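The Long Lesson in Sorting Paper

Ask a roomful of robot builders what they would love a machine to do, and somebody will say paperwork. They mean it literally. A printed page bends, slides, sticks to its neighbor and hides whatever is under it, and people cope with all of this without a thought.

At Nuvberg, a small lab in Drultton, the plan is to let a learning system watch. People wear a camera on the head and go through piles of loose pages at a desk, picking up, squaring, turning over, putting in order. The project is called Zoltovov, and it wants 2000 of these recordings. By August it had 189. 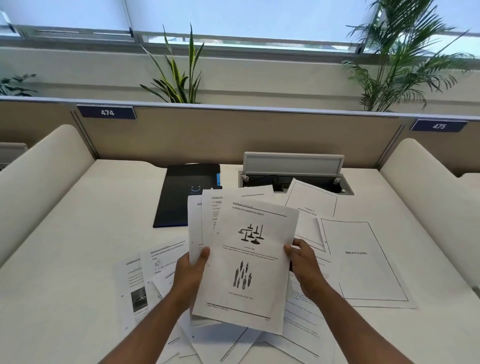
What I love about the work is how ordinary it is. There are no scripts. One person taps a stack on the desk to line it up, another fans the edges with a thumb, and both go in, because the system needs to see that there's more than one good way. Mistakes stay too -- a dropped sheet and the grab that follows can teach as much as a clean run.

Each session lasts 9 minutes, and afterward 2 reviewers label it separately, marking where a grip starts and where it ends. They argue over those moments more than you'd think! When does a pinch become a hold?

The first robot trials are planned for the Sorensen building across the street, with plain blank sheets. Reports with chapters and pictures will have to wait until the recordings pile up.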